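The Small Pleasure of a Place for Every Block

Ask anyone who has lived with building blocks how the collection is stored and you'll hear a life story. Mine began with a single shoebox and grew to 35 pounds of mixed pieces in a drawer that no longer closed. I love sorting. I love it more than building, if I'm allowed to say that in a magazine about play!

The container I keep coming back to is the long, shallow, see-through kind. Deep tubs swallow everything small, and you end up digging with both arms. A shallow box lets you look straight in, and a clear lid means you can check it from across the room (or from the couch, my preferred spot).
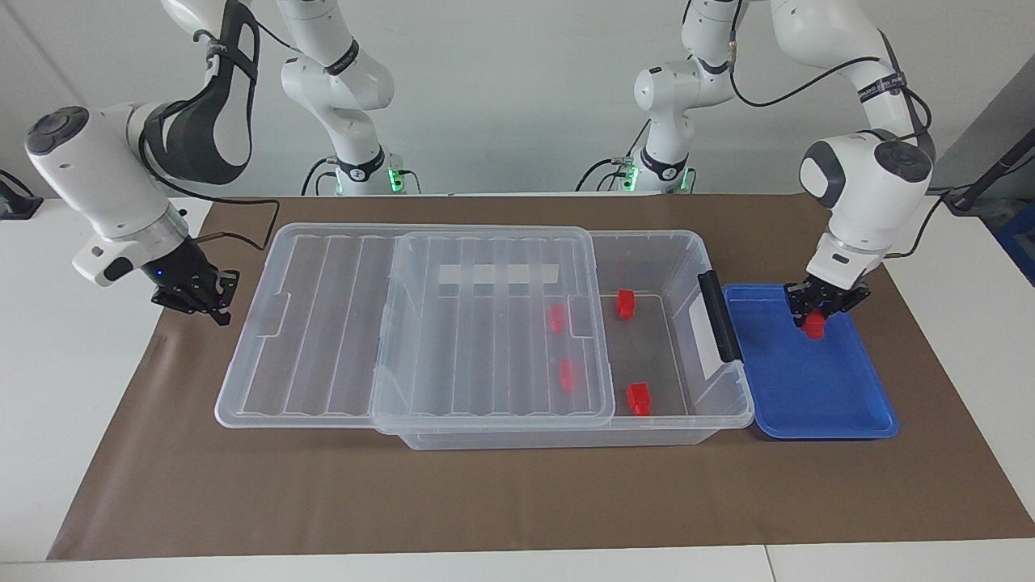

JOSTVILLE, July

A tray beside the box is the other half of the pleasure. A blue one with raised rims does nicely, and a red block stands out against it beautifully. Brown paper underneath makes a fine work surface too, and mine gets folded up and used again until it tears.

I sort by color first and shape second, which starts arguments at the Relov swap table every summer. The shape-first people have 29 good reasons and I have 2, but my yellow drawer is a thing of joy. Next up are the wheels, all 98 of them.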